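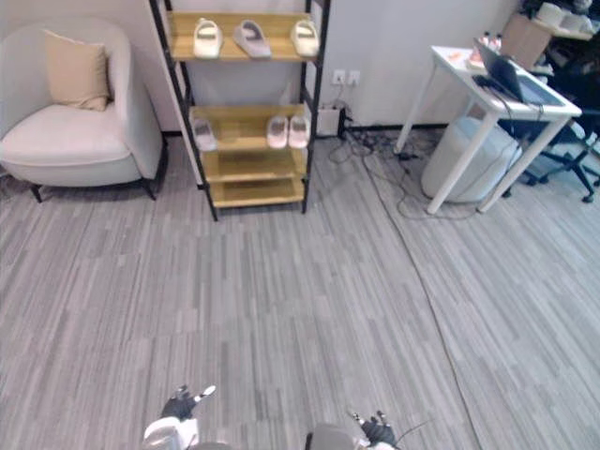

Osei Street Shoe Swap Fills the Hall Again

7/18/21

What a turnout! The summer shoe swap came back to Zamari Hall this weekend after a year off, and the line was already past the bakery when the doors opened at nine. By closing time 167 people had come through, which beats the old record of 82 by a mile.

The rules are the same as ever. Bring clean shoes that still have some life in them, get a paper ticket for every pair, and trade your tickets for anything on the tables. Kids' sizes went first, as they always do (small feet grow fast!), and the rain boots were gone before most of us had finished our coffee. Hiking boots did very well too. Dress shoes were a harder sell, although one lucky high school senior walked off with tan lace-ups that fit like they were made for him.

Senyo Laryea, who started the swap out of his garage on Gitance Avenue, spent most of the day on his knees with a foot measure and seemed to love every minute.

"I had a lady tell me she's been wearing the wrong size for 20 years," he said. "We found her a good pair of walking shoes and she did a lap of the parking lot in them. Then she came back in and hugged me."

New this time was a repair table, and it was a big hit. Two members of the Wamow Craft Club glued soles, swapped out laces and stitched up straps, all for free, and they had a pile waiting for them right up to the end. They showed people how to do the easy fixes at home, too. If you missed it, the main tip was to rough up both sides with sandpaper before you glue, then leave the shoe under a heavy book overnight.

Some 200 pairs found new owners over the day. Whatever was left has been boxed up for the clothing closet at the Methodist church on Gitance, which is short on men's sizes 11 and up and would be thrilled to get more. Drop them at the side door any morning before noon.

The next swap is planned for November, with winter boots, slippers and, for the first time, ice skates. Laryea is looking for extra folding tables and a few people who can help carry boxes. There is a sign-up sheet at the hall's front desk, and tickets left over from this swap will still be good.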